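Demonstration collection (retail robots)

Demonstration collection is the gathering of recorded examples from which a learning system picks up a physical task. Each example, called an episode, pairs camera views with the arm's joint positions. In grocery work, episodes often cover taking produce from crates and filling a basket.

Head and wrist views from the Drurmont produce set:

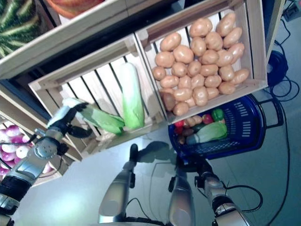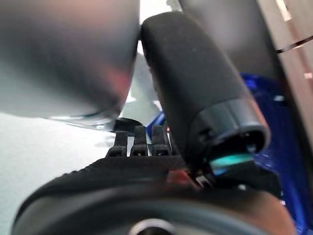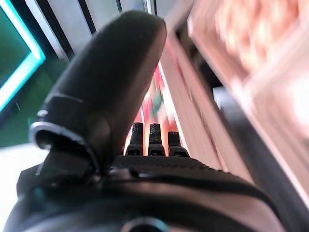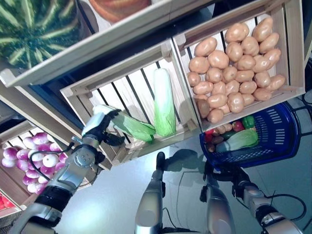
Samo argues that the count of episodes matters less than their spread, and that 3,000 near-identical picks teach little more than 1,000. Lie disputes this for leafy goods, where shape varies from one head to the next.

The set holds 1,419 episodes – failed grasps are kept and labeled. Dredia, a later set, uses the same labels.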